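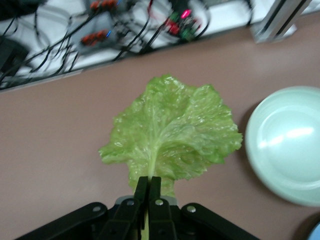

Salads and cold prep

Walk-in cooler at 41°F or below. OK. It read 38 at opening. The door gasket is split near the bottom hinge, same as in May. Jivudel has been asked for a new one. Jivudel is thinking about it.

Lettuce and other greens washed, drained and covered. OK. Leaves crisp, no brown edges.

Prep labels dated. FAIL. Two tubs marked "new." New when?

Sanitizer strips in stock. OK, 90 left.

Hot line

Soup held at 135°F or above. OK. Read 162 at the pot.

Probe thermometer checked in ice water. OK after a second try with more ice and less water.

Hood filters clean. FAIL. The sign-off sheet says they were done. The filters say otherwise.

Front and exits

Back exit clear. FAIL. Over 30 flattened Ustalia boxes - very neatly stacked, I'll give them that - against the door. Moved while I stood there.

Extinguisher tag current. OK.

Hand sink by the register: soap, towels, warm water. OK, though the sink was also storing a ladle.

Drarby Street kitchen, unit 826. Recheck labels, filters and exit next visit. Copy to the Dương office.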